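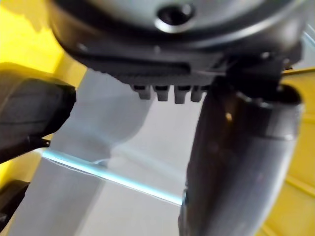

Underside of the round housing, with the toothed strip below the rim.

Wednesday, workshop notebook, Stastow barrel room

Seating plan and lighting for the benefit supper. Benedita and Wenceslao in from 2, me from lunch.

Tables first. Final number from the office is 176 guests, up from the figure we drew the plan for in February. The long-table layout still works if we lose the second bar and push the auction display back against the cellar door. Tried it with chairs on one side only. Servers can get past with a tray but not two abreast, so food has to go out from the kitchen end and empties come back along the wall. Wenceslao has marked the lane with tape. Please leave the tape down until after the supper.

Sponsor tables stay nearest the stage. Erdem have taken two and want them joined. Conora have one and asked for an aisle seat for a guest with a walker, so I swapped them with the table by the post. Melahat to confirm with both by email.

Lighting. Ran the festoon strings off the east circuit only and it tripped once the urns were on. Moved the urns to the kitchen circuit and had no more trouble in an hour of running. Warm globes over the tables look good, but the stage end is dim and the auctioneer won't be able to read his cards. Borrowed one clip light from the office, which helped a bit. Need a second – Darmawan thinks there is one in the loft.

Sound. Spoken word is fine to the middle of the room and muddy past the barrels. Turned the rear speaker in toward the centre and dropped the bass. Better. Aslı read the welcome speech from the stage while I stood at the back and I caught all of it except the sponsor names, so she will slow down there. Music level still to be set with people in the room.

Place cards. Printed a test sheet on the cream stock. The ink smudged when handled straight away and was fine after lunch. Font is too small for candlelight, going up a size. 109 names are confirmed so far, the rest will be handwritten on the night if they don't come through.

Glasses. Wodine are delivering the engraved ones on racks. They can't go in the hallway as it is the fire exit. Back of the tasting counter is clear.

Still to do:
Second clip light
Ramp for the side door – current one rocks
Check colour of napkins against the runners in evening light
Ask kitchen about the 3 vegan mains with no table number

Locked up at 6. Key is back on the hook.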